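Home | Field Notes | Gear | Archive | About

Reading a Frog Pond by Ear: Notes on a Season of Passive Recording

August 14, 2019

I have been recording the same seasonal pond since January, and enough people have asked about the setup that I am writing it down in one place.
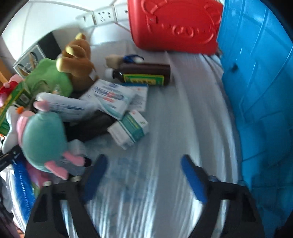
The pond sits at the low end of a wooded parcel and holds water for five or six months of the year. It has no inlet. Rain fills it, and by late summer the bottom is cracked mud with sedge growing through it. Fish cannot live there, and wood frogs, spring peepers and two kinds of salamander breed in it every year. The salamanders make no sound worth recording, so everything below concerns frogs.

The recorder is a Pamura, the older model with two microphones and a screw-down lid. I have one channel turned off. Stereo doubles the file size and tells me nothing I can use at this distance. It is strapped to a red maple at chest height, on the side of the trunk away from the prevailing wind, 20 meters from the high-water line. I tried it closer in the first week. The peepers overloaded the input on warm nights, and every file from that week is clipped and useless for anything except proving that peepers were present.

Schedule: five minutes at the top of each hour, from one hour before sunset to two hours after sunrise. Wood frogs also call in daylight, so during their short run I added a block in the early afternoon. I should have started that block sooner. The first egg masses were in the water before I had a single daytime recording, and I have no good date for the start of calling this year. The best I can say is that it began between two site visits, nine days apart.

By the end of the peeper season I had 3432 files on the drive. Nobody can listen to that many. I ran the set through Cito, which sorts clips by energy in frequency bands you define. A band centered near 3 kHz picks up peepers well. Wood frogs are harder. Their call is low and short, and it sits in the same range as a truck on the county road, a distant dog, and wind on the microphone foam. At the default threshold the program flagged 700 clips as possible wood frog. I listened to all of them over several evenings and kept 300.

That is a poor rate, but I would still take it over a stricter threshold. When I raised the setting, the false hits dropped, and so did the faint calls at either end of the season, and those are the ones that set the dates. For first and last calling dates, I would accept a lot of trucks.

A few things I would pass on to anyone starting out.

Write down the clock error. My recorder gained just under two minutes between battery changes. This does not matter for a nightly count, but it matters if you are lining up calls with a temperature logger. I now note the offset against my phone at every visit and correct the file times in a spreadsheet.

Put the temperature logger in the water and a second one in the air. The two disagree by a lot in early spring. Peeper calling tracked the air logger much better. Wood frogs seemed to follow rain and the first mild night, but with one season and a missed start I am not going to claim more than that.

Check the foam. Something chewed the cover off one microphone in the spring – a squirrel, I assume – and the recordings after that carry a hiss in any wind at all. Voß sells replacement covers that fit if you trim the base with scissors. The Hadidari ones are cheaper and too loose.

Do not move the recorder in the middle of a season to get a better sound. You lose the ability to compare the first half with the second.

Silence is also hard to read. There were four cold nights in a row with no calls at all, and my first thought was a dead battery. The files were fine. You could hear rain dripping off the branches and an owl some way off. The frogs had simply stopped, and they started again when the air got above 45 degrees. I have marked those nights as zeros, and kept them separate from the two nights when the card was full, which are blanks. Mixing zeros and blanks is the easiest way to ruin this kind of data, and I did it once already with an earlier set that I have since thrown out.

The pond is dry as of this week. The recorder is in a drawer with the batteries out. Next January I plan to have the afternoon block running from the first day, with a larger card and the same tree.

This site uses cookies to remember your settings. By continuing to read, you accept their use. OK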